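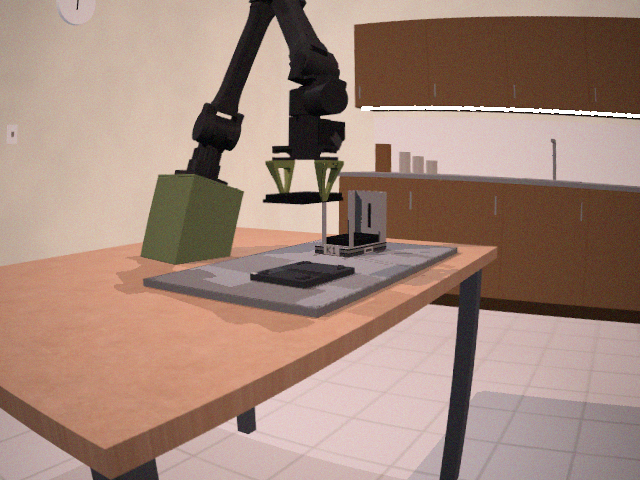
Robotic arm over a wooden table (computer rendering)

The Lantern Ferry is a children's picture book written by Myfanwy Hopkin and published by Virnico. It is the first title in the Jastiscombe series, named for the river village in which all of the stories are set. The book is intended for readers aged four to seven.

Plot

A ferry keeper's daughter, Sernon, is asked to carry a lamp across the river to her grandmother before the water rises. She meets a heron, a miller and a lost calf, each of whom asks to borrow the light. Sernon lends it every time and reaches the far bank after dark with very little oil left. Those she helped then line the shore with lights of their own, and the ferry is able to land. The text ends with a verse that repeats the opening page, with two words changed.

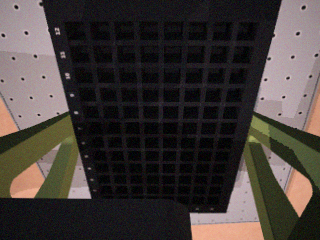 This page was last changed on October 9, 2019.

Format and text

The first edition is a hardcover in landscape format. The story is told in 23 short passages, most of them one to a page opening. Four of these are in rhyme and the rest are in prose. The rhymed passages are set in italic type and mark each crossing of the river. Vocabulary is mostly limited to words of one or two syllables - the main exceptions are the names of birds and boat parts, which are explained in a short list at the back.

The illustrations are in watercolor and ink and are credited to the Mousavi studio. The color range darkens from yellow to deep blue over the course of the book. Sernon's lamp is the only object drawn without an ink outline.

Publication history

Hopkin wrote the first draft as a bedtime story of roughly 337 words. The published version is longer, mainly through the addition of the miller, who does not appear in the draft. Virnico issued the hardcover in August and a paperback the following spring. The paperback omits the word list and uses a smaller trim size. A later gift edition restored the list and added a map of Jastiscombe on the endpapers.
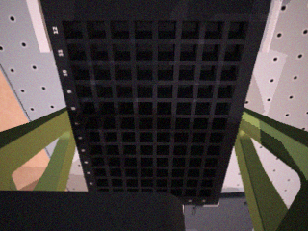
The map differs from the text in one respect. It places the mill on the north bank, while the story has Sernon reach it before she first boards the ferry, which leaves from the south. The error was corrected in the second printing of the gift edition, and copies of the first printing can be identified by it.

Related titles

The Miller's Cat and Snow at Jastiscombe continue the series. Sernon appears in both, though only as a minor character in the second. The three stories were later collected in a single volume of 142 pages, with the verses reset in upright type.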